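Zusano bench package, after 16 shifts

I run a small assembly shop, mostly boards and wiring looms, and I've wanted a machine to take over the dull part of it for years. So when Wallin offered me the Zusano package on a two-month trial I said yes before I'd asked the price (silly, I know). The dull part, if you've never done it, is picking parts out of bins and laying them out ready for whoever does the fiddly bit. Easy for a person with a cup of tea on the go! For a machine, less so. Our boards are round, with notches all the way along the edge and capacitors standing up where you'd like to grab, and they never land in the bin the same way up the page twice. 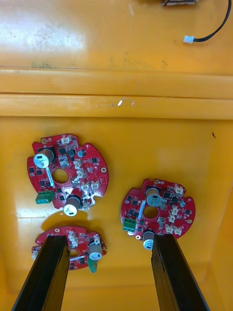 Abelardo Retamal reckons I'm being too kind to it, and that any job you still have to stand next to hasn't been automated at all. He had a Flemesow on trial before this and sent it back, and he'd sooner spend the money on one more pair of hands and a decent stool. Fair enough, but I don't think he gave his long enough.

My own tally went like this. In the first week it managed 70 good picks out of every hundred, and by the last Monday it was up to 78. That's still a lot of me leaning over to sort things out, and I'd hoped for better at this money.

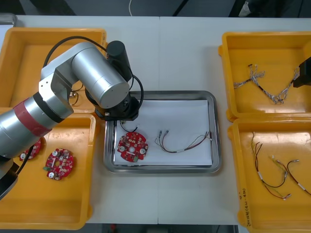 Wiring is where I'd knock a star off, maybe 2. A board keeps its shape when you lift it, and a loom flops about and catches on its neighbour. Getting one laid out straight on the paper next to its board, with all those thin coloured leads splayed at one end, is the bit I'd happily pay for, and it's also where it dithers most. The Stokico software has a slow mode for cables, which helps, though you could butter toast while you wait.

Would I buy it? For boards alone, yes, probably. For looms, ask me again in July. And as for one doing my washing at home, a sock is a lot floppier than a loom, so I'm keeping the pegs.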